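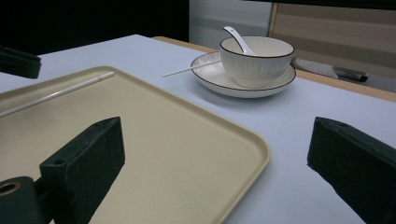

Murali Warrier thinks the whole thing is a fuss about rice, and has asked that we put that near the top so people can decide early whether to carry on reading.

We are happy to oblige. It is a fuss about rice. It is also a fuss about noodles, dumplings, flatbread, a very old charter and the question of who gets to use the Brasthorpe Corn Hall on a wet evening, and it opens to the public in October.

PRESS RELEASE
For immediate use
2 Apr 2023

BRASTHORPE TO HOLD ITS FIRST LONG SUPPER, SUBJECT TO THE ROOF

The market town of Brasthorpe, known to motorists as the place where the bypass ends sooner than expected, will host a month of shared suppers this October under the name of the Long Supper. Tickets go on sale in the summer. The suppers will be cooked by local kitchens, eaten at one very long table in the Corn Hall, and cleared away by whoever is slowest to put their coat on.

The idea is simple enough to have been turned down twice. Each evening one kitchen takes over the hall and cooks a single menu for 60 people. There is no choice of main course. There is no top table. Guests sit where there is a chair, next to somebody they did not come with, and pass the dishes along.

"People keep asking me what happens if they don't like what's served," said Idrisa Mabula, who is organising the season. "I tell them what my mother told me, which was that breakfast is at seven."

The Corn Hall was built for buying and selling grain and has since been used for roller skating, blood donation, a brief and regretted season of indoor bowls, and storing the Christmas lights. Its kitchen has been refitted over the winter and now has six burners, all of which light. The previous kitchen had four, and the choice of which two was made by the kitchen.

A CHARTER, OF A SORT

The organisers would like it known that they have history on their side, though not a great deal of it. A charter of 1676, kept in a flat box in the town library, allows the people of Brasthorpe "to sitt and eate together in the market place at one boarde" once the harvest is in. Historians who have looked at it say the clause was probably put there to settle an argument about stalls. The people of Brasthorpe have no record of ever having sat and eaten together as a result, and seem to have gone on arguing about stalls.

Erzsébet Csonka came across the clause while looking for something else, namely the date of a drain.

"I read it out to Idrisa over the telephone," she said. "There was a long silence and I thought we had been cut off. He was working out how many chairs there were."

The chairs, for the record, are borrowed from three schools and do not match. Guests of more than average height are advised to arrive early and avoid the blue ones.

WHO IS COOKING

Four kitchens have been confirmed so far.

Krishnan, the restaurant on Sheep Street, will open the season with a Kerala supper of red rice, fish curry, beans with coconut and a great many small things in small dishes. Mohandas Kaimal has run the stove there for longer than the street has been one-way. He has agreed to cook on the understanding that no one will ask him for korma.

"I have nothing against korma," said Mr Kaimal. "I have made thousands. I would like one evening off from it."

Pakus, which trades from a hatch beside the bus station, will follow with noodles in broth. The hatch can serve two customers at once if neither is carrying an umbrella, so the step up to 60 is being described by its owners as ambitious and by their families in other terms. A trial run was held in the hall last month. The broth was much admired. The queue for it went out of the door, round the horse trough and into a different queue, for the cash machine, and several people are understood to have got to the front of the wrong one.

Bidilau, the bakery, will take over an evening for flatbreads and stews. Its ovens cannot be moved, so the bread will be carried across the square in blankets by a relay of pupils from the upper school, who have been told it is a sport.

The fourth evening belongs to Aravind Gowda, who does not have a restaurant at all. He has a garage, in which he pickles things. His menu will be built around the pickles, with rice and lentils in a supporting role. Mr Gowda has been asked by his neighbours on either side whether he might consider doing more of his preparation at the Corn Hall, starting as soon as possible and with the windows shut.

Further kitchens will be named in the summer. Anyone who can cook one good dish for a crowd and is prepared to be watched doing it is invited to write in. Previous experience of catering is welcome. Previous experience of reality television is not a bar, but please mention it in your letter.

ON THE MATTER OF CUTLERY

More letters have arrived on this subject than on parking, a thing that has never happened in Brasthorpe before.

The organisers' position is that each kitchen will set its table in the manner its food asks for. At the Kerala supper guests will be encouraged to eat with the right hand. At the noodle supper there will be chopsticks. At the flatbread supper the bread does the work. Forks and spoons will be found in a drawer by the door on all evenings, and anybody may take one without being looked at.

Practice sessions for the nervous will be held in the library in September. These will cover holding chopsticks, folding bread into something that keeps hold of a stew, and how to eat rice by hand without wearing it. Mrs Csonka will lead the last of these. She is from Pécs and learned it from Mr Kaimal, who says she is better at it than his nephews.

A correspondent who signs himself "Ratepayer" has written to ask whether there will be an English evening, and if so whether there will be gravy. There will be, and there will.

WHAT IT COSTS AND WHO IS PAYING

Tickets are £12, or £5 for under-sixteens and anyone who would rather not explain why they need the lower price. No proof will be asked for. Water is free and comes in jugs. Guests may bring their own wine, and are reminded that the table is long and generosity travels along it in both directions.

The hall holds 300 people standing, but the table has been kept to 60 places so that everyone is served while the food is still hot. The organisers hope to sell 1000 tickets across the month. They admit this figure was chosen partly because it looked well on the grant form. The form has been successful, so the figure now has to be lived up to.

Money left over, should there be any, will go towards the Corn Hall roof. The roof keeps out most weather. What it lets in arrives in the same two places each time, and the table has been laid out on a slight curve to go round them. Early visitors have praised this as a design feature.

A WORD FROM THE OPPOSITION

It would be wrong to suggest the town is united. Mr Warrier, whose view of the matter opens this release, has objected at each stage, in writing, and usually with diagrams. He feels that rice cooked for 60 can never be as good as rice cooked for four, that the words "long supper" suggest slow service, and that October is damp.

He has also bought tickets for all four of the evenings announced so far. Asked about this, he said that a person ought to know what he is objecting to.

HOW TO TAKE PART

Booking opens in the summer at the library desk, by post, and at the counter in Bidilau, where you may be sold a bun while you wait. There will be an online booking page, once the person who understands it is back from walking the Pennine Way.

Guests with allergies should say so when booking, and again when they sit down. The hall is level from the street and there is a ramp to the side door. Assistance dogs are welcome. Other dogs have been discussed at length and are not.

Anyone able to lend large pans, trestles, tablecloths or a second tea urn is asked to leave a note at the library, with a name on it. The first urn was lent without a name, and three households now believe it is theirs.

NOTES FOR EDITORS

The Corn Hall is in Market Place, Brasthorpe, behind the horse trough.

The 1676 charter can be seen at the library on request. Please do not bring a pen.

Interviews with Idrisa Mabula and Mohandas Kaimal can be arranged through the Long Supper office, upstairs at the Corn Hall. Mr Kaimal is not available between five and eleven in the evening. Mr Gowda is available at any time and will probably give you a jar.

Mr Warrier is also willing to be interviewed and has asked that this be put in bold, a facility our typewriter does not have.

ENDS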